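Re: [laundry-ops] Staffing hours after the folding cell goes in

On the list, the Geltotia site wrote:

> We are budgeting for next year and have been told to assume
> the attendants' hours drop by half once wiping and folding are
> automated. Has any site measured this? Our people are asking and
> I have no numbers to give them. Also, who does the resets?

We have measured it at Mivberg, for one task set only (flat cloths and hand towels, plus desk wipe-down). The hours did not drop by half. Over the period from March we logged 1114 task cycles, and 53 of them needed a person to step in. Most of those were cloths bunched under the hand, where the controller could not find a corner and timed out after 20 seconds.

Attendant hours on folding went down. Hours on staging, resets and cable checks went up, and those were not in the original plan at all. If your budget has no line for them, add one before you talk to your staff about totals.

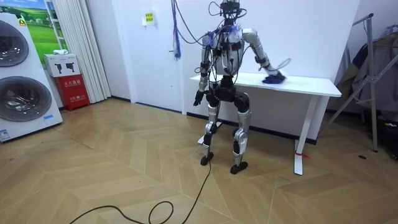
On resets: we first gave them to the maintenance group at Kurtuluş, who cover three sites. The wait was too long and the attendants ended up clearing faults themselves without being trained for it. We now train every attendant on stop, clear and restart, and it is written into the job description with a pay step. I would do that first if I were starting again.

Two things our attendants raised that I did not expect:

1. Pace. The cell runs at a fixed rate, and people staging for it felt they could no longer stop for a minute between loads. We put in a 200-piece buffer and the complaint went away.

2. Fault logs. The default Muridier report lists the attendant's login next to each fault. It read like an error record for the person. We had the field removed - ask for this before you go live, as it took us two requests.

Garments are still all done by hand here and I have no date for changing that. I would not count any savings on them.

I can send the shift sheets with logins stripped out if that helps. They are plain CSV, one row per intervention. The column marked "clr" is seconds from stop to restart, and it includes walking time.

--
Operations, Mivberg site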